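山地搜救定位

山地搜救定位是指在山区救援行动中确定求助者所在位置的技术与程序，属于搜寻与救援的前期环节。定位结果决定队伍的集结地点、进山路线和携带装备，其精度通常以水平误差半径表示。在植被茂密或沟谷狭窄的地区，定位所需时间可能超过实际行进时间。

方法

现行方法大致分为终端定位、网络定位和现场搜索三类。

终端定位由求助者的手机或手持设备接收卫星信号后计算坐标，再以短信或数据连接发送给接警方。开阔山脊上误差较小；在峭壁下方，卫星信号经岩面反射产生多径效应，误差明显增大。坐标传递时须注明所用坐标系及格式，度分秒与十进制度混用是常见的差错来源。

网络定位依据通信基站的扇区方向和信号往返时延推算位置。山区基站稀疏，只有一个基站可用时，结果为一段弧形区域，需结合地形图排除不可能到达的部分。手机也可能越过山谷接入对侧基站，使推算方向与求助者的实际所在不一致。

现场搜索用于前两种方法均无结果的情形，包括沿步道快速搜索、分区拉网搜索、搜救犬搜索和声光信号搜索。夜间常采用灯光应答法：队员在制高点发出闪光，由求助者通过电话报告能否看见及其大致方向。

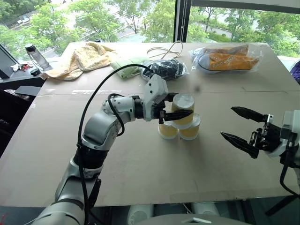

搜索区域的划定

搜索区域一般以最后已知位置为圆心，按求助者的体力、携带物品、天气和经过时间估算可能的活动半径，再依山脊、溪流、林道等自然界线划分为若干区块。各区块按概率排序，优先投入人力。某一区块搜索后未有发现，其概率应予下调，其余区块相应上调，而不直接归零。

迷途者在能见度下降后多沿坡向下移动，进入溪谷后受阻于跌水或陡坎。因此，溪流汇合处、步道岔口及废弃林道的末端常被列为首批检查点。

实例

库尔基克斯山（Kurkix）主峰海拔2,136米，北坡为碎石坡，南坡为针叶林，两侧步道在主峰以西的鞍部交会。鞍部路标较少，雾天易误入通往吉尔库达赫谷（Girkudach）的支沟。该谷两壁高差近600米，谷底无移动通信信号，求助电话多在谷口以上的台地拨出。

当地救援工作由塔夫顿（Tavton）救援站承担。该站将南坡及谷地划为5个搜索区，各区设有固定的无线电中继点和集结点。4月融雪期间，谷内溪流水位上升，下段两处涉水点停用，队伍改由东侧林道进入。

穆尔蒂（Murthy）定位程序在该站用于接收求助者坐标。接警员向来电号码发送含链接的短信，求助者打开后，浏览器经其授权读取位置并回传。程序同时显示误差半径和坐标获取时间，误差半径过大时由接警员要求重新获取。回传需要数据连接；仅有语音信号时，由求助者口头读出手机上的坐标，接警员逐位复述核对。

限制因素

电池电量是最常见的限制。低温使锂离子电池的可用容量下降，反复定位和持续照明进一步加快耗电。接警方通常要求求助者关闭无关程序，并约定通话时间，其余时间保持待机。

求助者在报告后继续移动，会使已获得的坐标失效。除所处位置有落石、洪水或雪崩危险外，一般要求其原地等候。确需移动时，应先报告移动方向和目标地点，并在途中留下明显标记。

口头描述的可靠性较低。求助者可能误报山峰名称，或将支脊当作主脊。接警员多询问可核对的特征，如溪流在行进方向的哪一侧、最后经过的路标编号、出发地点和时间，而不以地名作为唯一依据。

记录

行动结束后，队伍应归档原始坐标、发现点坐标及各组轨迹。发现点与首次报告坐标之间的距离用于评估定位误差，并供日后修订搜索区界线时参考。轨迹文件须保留时间信息，以便核对各区块的实际覆盖范围。

参见

搜寻与救援
卫星导航系统
多径效应
搜救犬
国际山地求救信号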